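Wikard Science Pages for Young Readers
Machines and Learning, Part 2

How a Robot Gets Its Examples

A robot arm is a chain of stiff parts joined together. Each joint has a motor. When the motors turn, the arm bends, and the tool at the end moves to a new place. A tool with two fingers that open and close is called a gripper.

Part 1 explained how the motors work. Part 2 is about a different problem: how the motors are told what to do.

The old way: a list of steps

For many years, people wrote robot programs as lists. Move to this point. Close the gripper. Move up. Move to that point. Open the gripper.

A list works well if every object is always in the same place. Many factory robots run on lists and do the same job all day. Suppose, though, that a block has been put down a little farther to the left. The arm goes to the old spot, closes its fingers on air, and carries the air to the next point. The list has no step for looking.

The newer way: learning from examples

A learning system is a computer program that is given many examples and adjusts itself until its answers are close to the ones in the examples. For a robot arm, an example is a recording of a job being done. It is called a demonstration.

The laboratory at Sulness collects demonstrations for a learning system named Brandes. A person, called the operator, guides the robot through the job. The robot does not decide anything at this stage. It moves where the operator moves it, and a recording program named Wustik saves what happens.

What is in a demonstration?

A demonstration has several kinds of data, all saved together:

Camera pictures, taken many times a second, from more than one position.
Joint angles. These tell how far each joint is bent.
Gripper opening, meaning how far apart the fingers are.
Commands, meaning where the operator told each arm to go next.
A label in plain words, such as "pick up the small red piece."

Every item has a time stamp. The stamps matter because the learning system must match each picture to the command that belongs with it. If the pictures ran half a second behind the commands, the system would learn to close the gripper at the wrong moment.

Why use more than one camera?

Hold your hand in front of a cup and look at it with one eye. Part of the cup is hidden. The same thing happens when a robot arm reaches over a table. The arm blocks part of the view. A camera in another position may still see the part that the first one misses.

A second view also helps with distance. In a single flat picture, it can be hard to tell whether a gripper is just above an object or well behind it.

The work table

The Sulness table has two white arms, each on its own mount. The tabletop is plain brown, so that brightly colored objects are easy to find in the pictures. The job uses pieces that are simple to grip, along with a tray of a different color. Look for the long blue row with round studs on top. It is in all three pictures.

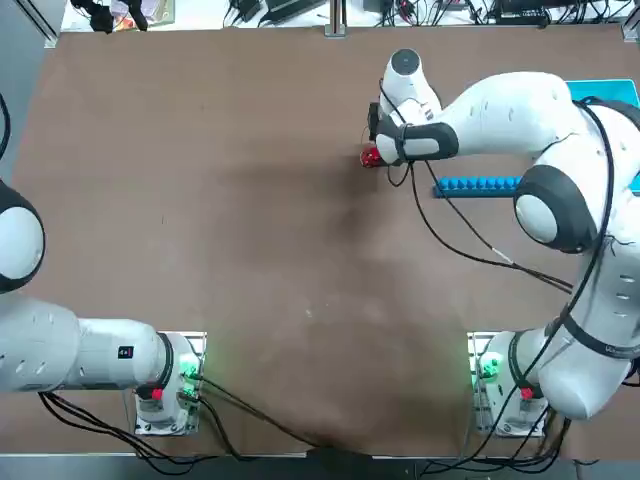

The next two are views from a fixed camera.

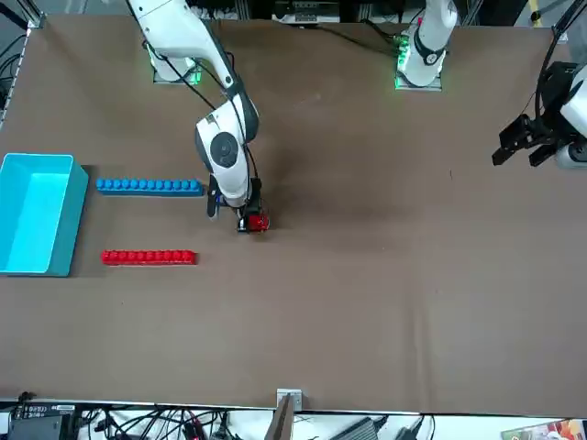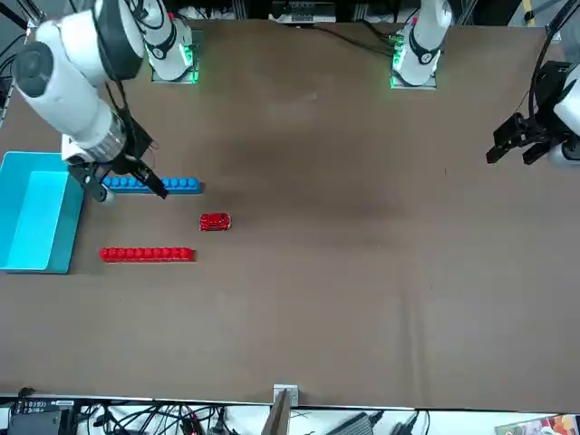 Theda Schwerdtfeger read this page before it was published and sent in a question: "Why record the same job over and over? If the robot has seen it once, it has all the steps."

It has all the steps for that one time. The trouble is that no two tries are alike. An object may be turned a little. The light may come from a window in the morning and from a lamp in the evening. The arm may start higher or lower. From one demonstration, the learning system cannot tell which details matter and which are accidents. If the only example shows the arm starting from the left, the system may behave as if starting from the left were part of the job.

With many demonstrations, the accidents differ from one to the next, and the things that matter stay the same. The gripper always has to be over the object before it closes. That pattern is what the system picks up.

Changing things on purpose

Operators do not wait for differences to happen by themselves. Between demonstrations they move the objects. They turn them, swap them, or change the distance between them. This is called adding variety.

There is a limit. If the objects are placed where the arm cannot reach, the demonstration teaches nothing useful. Operators at Sulness keep the objects inside an area that the arms can reach without stretching out straight, because a straight arm is hard to steer.

Two arms add another rule. Both arms share the space over the table, and they can bump into each other. In a job for one arm, the operator holds the other one off to the side. Its joint angles are still saved. The learning system needs examples of an arm staying out of the way, just as it needs examples of an arm picking something up.

Good examples and bad examples

After recording, each demonstration is checked. In August, the Sulness group recorded 3,445 demonstrations. Of these, 1,041 were set aside and not used for training. The usual reasons were:

The operator stopped partway through.
A camera lost its signal.
The label named the wrong object.
The arm waited a long time without moving.

The last reason may seem odd. A pause does no harm to the table or the blocks. But the system copies what it is given. If many examples include a long pause before the gripper closes, Brandes will learn to pause too.

A small mistake that the operator corrects is treated differently. If the gripper comes down beside the object, lifts, shifts over, and picks it up on the second try, the demonstration is kept. It shows the system how to recover. A set with no mistakes in it would leave the robot with no example to follow when its own gripper comes down in the wrong place.

From recordings to movement

Once the recordings are checked, they go to the computer that trains Brandes. During training, the computer shows the system a camera picture and the joint angles from one moment in a demonstration, then asks for the next command. The answer is compared with the command the operator gave. If they differ, numbers inside the system are changed by a small amount. Then the next moment is tried. This is repeated a very large number of times.

Training does not need the robot. The arms can be switched off while it runs.

Afterward comes the test. The trained system is connected to the arms, the objects are set out in positions that were not in the recordings, and the operator stands back with a hand near the stop button. One test is 200 tries. Each is marked as a success or a failure, and the failures are sorted by type. If many of them happen with the objects in one part of the table, the group records more demonstrations there.

Try it at home

You need a partner, a spoon, a small block, a bowl, and a blindfold.

Put the blindfold on your partner. Tell your partner how to pick up the block with the spoon and drop it in the bowl. Write down every instruction you give.

Now move the block a hand's width to one side. Read out the same instructions again, with no changes. Write down where the spoon ends up.

Take off the blindfold and let your partner watch you do the job five times, with the block in a different place each time. Then have your partner do it, with the block in a sixth place. Compare the results with your notes.

Words to know

Demonstration: a recording of a job being done, used as an example.
Gripper: the part of a robot arm that holds things.
Joint angle: how far a joint is bent.
Operator: the person who guides the robot during recording.
Time stamp: a mark that tells when a piece of data was saved.
Training: adjusting a learning system so that its answers come closer to the examples.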